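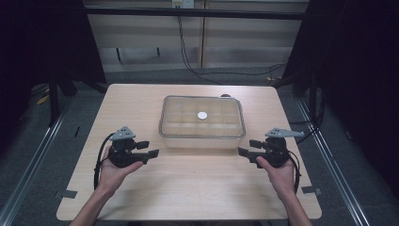 Urmila Pathak
Staff writer, workshops and small industry

August, and the Rerkell building is warm by ten in the morning. Open day. Coffee in the hallway, name stickers, a line already forming at the back where the hand-held grippers are. Deepak Pal has a sticker too, though his has come off twice and he's given up on it. He runs the demonstration side at Rerkell and he has maybe half an hour for me before the next group comes through.

We talk standing up.

"People come in expecting the big arm," he says. "They want something that moves by itself. And I hand them two grippers and say, okay, you do it."

A person holds one in each hand. Black body, jaws at the front, cable running down past the wrist. Then you do a job with them, an ordinary job, at a table. Open a box. Put something in it. Close the lid. What the hands did gets saved, and later a machine learns from it.

The task this month is a clear storage container, the divided kind you'd keep screws or beads in. I ask why that one.

"Because it's annoying." He laughs. "Clear lid, clear box. You look right through it to the table. Anybody can open one at home, you don't think. Then you try it with two stiff fingers on each side and suddenly you're thinking about every bit of it. Where's the edge. Which side do I hold down."

So which side do you hold down?

"Depends who you ask. I go left. Half my team goes right and we've argued about it more then we should."

The first group is 15 people from Ndlovu, a packaging firm across town. Mostly line workers, two from the office. Pal gives them hardly any instruction on purpose. How to squeeze, where the thumb goes, don't yank the cable. Then he steps back.

"I used to talk for twenty minutes first," he says. "Terrible. They'd stopped listening by the time they got to hold anything. Now it's two minutes and then hands on."

One woman from the line gets the lid off quicker than he did in his own warm-up. He's delighted, tells everyone. Tells me again later. "She packs trays all day, of course she's better than me. That's who I want recording. I sit at a desk a lot of the week."

I ask the question the Ndlovu people asked me over coffee, which was whether this ends with their jobs going. He doesn't duck it, or not completely.

"I get that every visit. I don't have a good short answer. What I tell them is where we are today — and today it's a box on a table, and it's slow. In five years, I don't know. I'd be lying if I said I knew."

Numbers, then. They have 981 recordings of the container task so far. Of those Pal threw out 192, mostly for dumb reasons. Somebody started before the recording did. Somebody stopped to scratch their nose.

"Which is fine, it's human, but I can't use it."

A good session is short, he says. After nearly 15 minutes the wrists get tired and you see it in the motion, everything gets a bit sloppy. He makes people swap out. They don't always like beng told.

The table gets fussed over as well. The box goes back to the far half between tries, near the middle, and both hands start a little way off from it, jaws facing in. "If you start already touching it, you've skipped the hard part. The reaching is the hard part."

What about the software? It's called Gendum, built in house, and he's polite about it in the way people are when they have to use something daily. The next version is supposed to flag bad recordings on the spot. "Supposed to. Ask me again at Christmas."

There's a second demonstration at two, for a group from Tromance, and 6 of them have asked for a longer turn at the table. He's checking the clock by now. Last thing I ask is what he'd like visitors to go home with.

"Sore thumbs," he says, and goes to find more stickers.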